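The Narnik toilet brush and holder, nine months in

Posted February 9, 2021

I never thought I'd be sitting down with a cup of coffee to write a review of a toilet brush, but several of you asked after I mentioned it in my small bathroom post, so pull up a chair! I bought the Narnik set last May, when we were putting the little downstairs bathroom back together, and it has been in daily use ever since (well, daily-ish, let's be truthful with each other).

A bit of background first. I'd been using a Lepik brush for years, the kind with a lid that flips up when you lift the handle, and I loved it right up until the hinge went. After that it just sat there with its mouth open looking sorry for itself. So this time I wanted something plain, all white, with no moving parts, that would stand beside the toilet and mind its own business.

The Narnik is about as plain as they come. A white brush in a white cup, with a flared open rim and a little grey tip at the end of the handle. The handle leans out at an angle when it's resting, so you can grab it without bending down too far, and my back is very grateful for that.

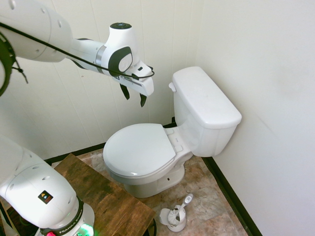 How it cleans

The bristles are on the stiff side, stiffer than the Lepik ever was, and they took a good few weeks to relax. For the first while I felt like I was scrubbing with a hedgehog. Now they bend nicely and get right up under the rim, and they've kept their shape better than I expected for the price. I do let the brush drip for a minute with the handle trapped under the seat before it goes back in the cup, a habit I got from my mother and will never shake.

The open cup is the part people will disagree on. I like it, as it airs out well and I can rinse it in the tub in no time. If you want the brush head completely hidden, though, you'll be happier with the Kutum, which costs more and comes with a proper collar. My sister has that one and it's lovely, but it is heavy to lug around when you mop.

The tight spots

My other reason for going with a slim holder is the space around the toilet. Every bathroom I've ever had has that awkward strip between the curve of the bowl and the wall, where dust goes to live, and a chunky holder just makes it worse. The Narnik I can pick up with one hand while I get down there with a cloth. White on white does show every smudge, on the porcelain as well as on the brush set, so you'll find yourself wiping more often. I've made my peace with it.
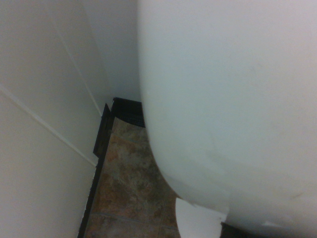
Does the holder tip over when you pull the brush out?

It did on me a couple of times early on, when I yanked the handle sideways. Lift straight up and it stays put. A few small stick-on rubber dots under the base helped too.

Would I buy it again? I would, and I've already put a second one upstairs. I got both at Fikovness, who had them tucked away on the bottom shelf next to the plungers, so do look low. I'm giving it 4 out of 5, with the missing point for those hedgehog weeks.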